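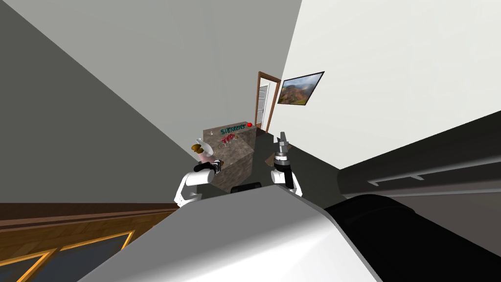 Notes on the Camera Transform in Jevton

Work on the Jevton control stack during March was given over almost entirely to one fault, which is recorded here for the benefit of anyone maintaining a similar system.

Jevton runs a two-armed robot in a simulated kitchen. The planner, Rollo, receives object poses from the perception module and returns joint paths for both arms. Physics and rendering are handled separately, and the two communicate through a thin message layer called Flanderik. The fault was located in that layer.

The symptom was a steady error in the position of objects reported to Rollo. With the head level, the error was small enough to be absorbed by the grasp tolerance. With the head rolled to one side, so that the counter and the doorway ran at steep diagonals in the rendered view, the planner placed its targets well away from the objects. The left arm could keep hold of an item it had already grasped, as that calculation uses the joint state alone. The right arm, when sent to fetch a second item, stopped short with its fingers open.

I first suspected the depth buffer and spent 2 evenings on it without result. The values were correct. I then replayed a log of 443 frames and compared the camera pose used by the renderer with the pose published by Flanderik. The two agreed in position and differed in roll. The message layer was rebuilding the rotation from three angles, and it applied them in a different order from the renderer.

The correction was to publish the rotation as a quaternion and remove the angles from the message altogether. This required changes in 7 files, most of them tests which had been written around the wrong convention. Older logs can still be read through a converter, which is kept in the tools directory and will not be extended.

A further change was made to Rollo. It previously accepted any pose less than 200 milliseconds old. It now also compares the time stamp of the pose with that of the joint state and declines to plan when the two do not match. Planning requests are refused more often as a result, and the refusals are written to the log with both stamps.

The method of checking poses against a rolled camera was taken from the Halász test suite, which I had used on an earlier project and should have adopted here from the beginning. Its cases now run on every commit.

The collision margin between the two forearms remains open. It is at present a fixed value, and it prevents some reaches across the torso that the arms could make safely. I intend to take this up once the converter has been documented.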